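Botik hand gripper kit – data card

Botik is a pair of hand-held grippers sold by Ravard for recording tabletop tasks. This card covers the small-parts set that comes with the kit. Paavo Eskola wrote the task list and Theophilus Gyamfi checks the recordings.

Contents
100 recordings, both hands, one folder each
Task: put small items away in a divided box
Split: 70 for training, the rest held back
Formats: video, gripper width, hand position

Known problems
Width readings drift in 3 of the folders – see notes.txt. Sound is not recorded.

Setup at Trorside

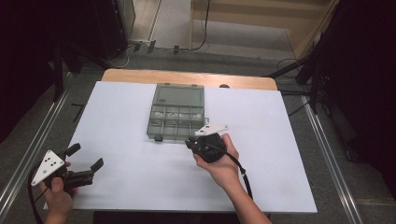
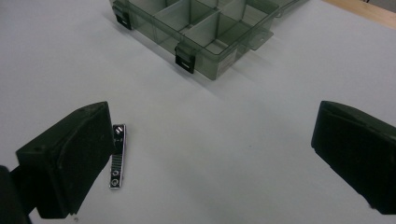 Loading a folder takes one call, load_task(), with the folder name as its only argument. Items are named in items.csv by their everyday names, so the nail clipper on the white surface is listed as nail_clipper and the smoky gray box with compartments as organizer. Names are all lower case. Older Sulemana exports use capitals and need to be renamed first.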